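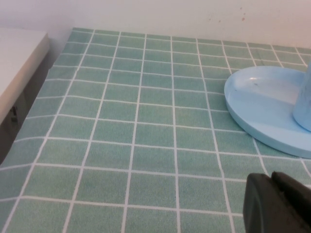
Let the Kids Do the Boring Tasks

I help out with an after-school robotics club in Brisport, and I have an opinion that gets me funny looks from other parents: I think our students should spend less time on competition robots and a lot more time on a table with a checked cloth on it.

Don't get me wrong, I love a competition! I've yelled myself hoarse at the Plerkley meet every November, and I'll do it again. But last season we spent $900 on parts and entry fees, and most of the club never touched the controls. Two or three confident kids drove. Everybody else held a clipboard (or a juice box).

Now look at what goes on when the job is small. Get a gripper down near a plain blue stand on a green-and-white cloth and ask a group of seventh graders how it should reach over. Suddenly they're all arguing. Come in from the side? From above? What if the cloth bunches up? It already has little ripples in it, and one girl spent a whole afternoon wondering if the wavy lines would throw off her program. I thought that was a terrific question, and I sure didn't have the answer.

The students ran 322 tries this spring and wrote down every one. 223 of them worked. A kid who has logged the other ninety-nine knows something about machines that you can't pick up from a highlight video, and she learned it at a table her grandmother could have set for lunch.

I hear the complaint that this stuff is dull. Sure, sometimes it is. So are scales on the piano, and my son still plays them (with sighing). I also hear that colleges want trophies. Maybe they do! I'd still like a kid to be able to explain why the arm missed.

The school board is looking at a $1,320 request from us for next year, and there's talk of putting it all toward a bigger competition machine from Trondico. I'd ask them to split it. Send a team to Plerkley, by all means, and spend the rest on table time so the quiet ones get a turn too. If you've got a kid in the club, come to the next board meeting and say so.

Stoyanova Community Page | May 2022 | Contact us | Back to top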